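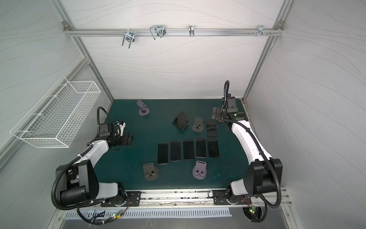
3. Setting out the phones and stands

Last updated: July

Work from a flat, plain surface. Lay the phones face up, side by side, with the screens off. A slightly diagonal row is acceptable. Keep the stands apart from the row until each phone has been matched to one.

3.1 Stand types
A round-base stand holds the phone in an angled cradle on a short post. The lavender one at the back left is of this kind. Check that the cradle lip does not cover the charging port.

3.2 Placing
Hold the base down with one hand. Lower the phone into the cradle, bottom edge first, then let the back rest against the support. Phones in cases go through the same check, as a thick case may not sit fully in the lip.

3.3 Stability check
Tap the top edge of the screen once. The base must not lift. Leave the phone for 60 seconds and note any slip. Slip over 5 mm is a fail. For the Wirkcombe exercise, take the loaded mass as 290 g.

Record results on the Staltier sheet and hand it to Manju Grewal before section 4.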